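Week 6: Who owns a famous face? Gossip, fans and the celebrity interview

Welcome back! Last week we looked at how studios fed stories to film magazines. Now we jump forward to reality television and the question everyone enjoys arguing about - how much of a private life can a star keep once the cameras have been in the kitchen?

Start with the Wutholm reader, pages 100 to 112. It has a lovely pair of interviews from the dating show Skinwood, one chatty and one very frosty, done only a month apart. Look at who changes the subject, and when. The frosty one drew 1,541 reader letters and comments, and the reader prints a handful of the best.

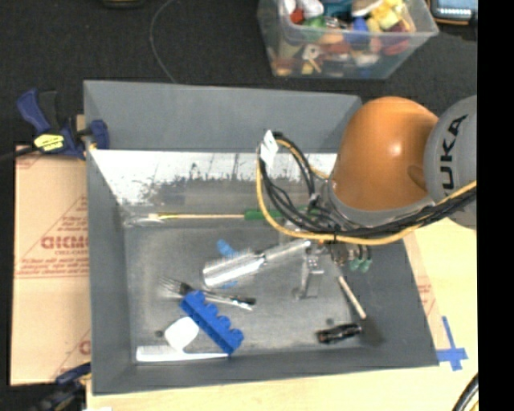
Fig. 1. KUKA robot arm with black cabling, reaching into a grey bin.

Terms to know: parasocial bond (feeling you know someone who has never met you), planted story, no-go list, soft launch. You will meet all four in the Lacroix case, where a singer's team handed over a no-go list and the magazine printed it in full. Great fun to read, and a real puzzle to judge!

For the seminar, bring one celebrity interview of your own choosing and mark every question that gets dodged. Old ones are very welcome. The Ivar archive in room 357 has boxes of them, and the January issues are especially juicy - award season does that.

Short written task: one page on whether a reality star can fairly say "no comment". Take a side.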